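Reltuneck: container segmentation and place-point estimation from wrist camera images

Reltuneck takes a single RGB image from a wrist-mounted camera and returns a mask of the container opening, a mask of the container floor, and a place point in the gripper frame. It is the perception stage used by the Pekent planner but has no dependency on it. Any planner that accepts a pose and a confidence value can consume the output.

Status: usable, interface not frozen. Last release Fri 15 June.

Background

The first version, written in February, found containers by fitting a plane to the table and treating everything above it as an object. This worked for boxes and solid bins. It failed on woven and perforated containers, where the table color shows through the walls and the floor. The plane fit assigned parts of the floor to the table, the floor mask broke into fragments, and the place point jumped between them from one image to the next.

The current version predicts the rim first, as a closed curve, and treats the rim as the boundary of the search. Pixels inside the curve are labeled wall or floor only. The table class is not available there, so a bright gap in the weave can't be labeled as table. 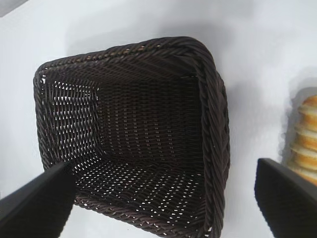
Input from the open-weave subset. Both fingers are labeled "self"; the near rim is out of focus and is labeled "rim, soft."

Labels

rim: outer border of the opening, drawn as one closed curve. Where a finger covers the rim, the curve is continued underneath and the covered span is flagged.
rim, soft: any span of the rim too blurred to place to within 4 pixels.
wall: inner side surfaces, gaps included.
floor: inner bottom surface, gaps included.
self: any part of the gripper.
other: objects outside the container, partial ones included. Food items are not split by type.

Shadows are not labeled. An earlier pass had a shadow class, and the two annotators disagreed on it so often that it was dropped.

Data

The training split has 1351 images and the test split has 276. The open-weave subset is 140 of the test images and is reported separately. All images come from one camera model and one gripper. Annotation was done by Snædís Laxdal and Prasetyo Teoh. Disagreements on the rim curve were settled by redrawing, never by averaging the two curves.

Running

reltuneck infer --input DIR --calib hand_eye.yaml --out DIR
reltuneck eval --split test --subset open_weave

The calibration file must contain the camera-to-gripper transform and the intrinsics. If the transform is missing, masks are still written and the place point is left null. Inference on CPU takes up to 30 seconds per image at full resolution; use --half for a smaller input.

Output

One JSON file per image, with these fields:

rim_curve: ordered list of image points
covered_spans: index pairs into rim_curve
floor_mask: path to a PNG
place_point: x, y, z in the gripper frame, or null
confidence: 0 to 1, not calibrated

The place point is the center of the largest circle that fits inside the floor mask after the self mask is subtracted. Depth comes from the rim size and the container height given in the config. A wrong height gives a wrong z and no warning.

Known problems

Dark containers with dark fingers. The boundary between finger and rim is weak, and the self mask can leak along the rim. Projecting the gripper model into the image fixes most of this. Set self_mask: model in the config.

Round objects close to the opening are sometimes merged into the rim curve. Open issue.

Transparent containers are not supported.

The Sorkham driver timestamps images on arrival, not on exposure. Use still images or correct the offset before comparing with joint states.

Citation and license

Cite as Laxdal and Teoh, Reltuneck, Baldursdóttir Lab technical note. Code is under the MIT license. Images and labels are under CC BY 4.0.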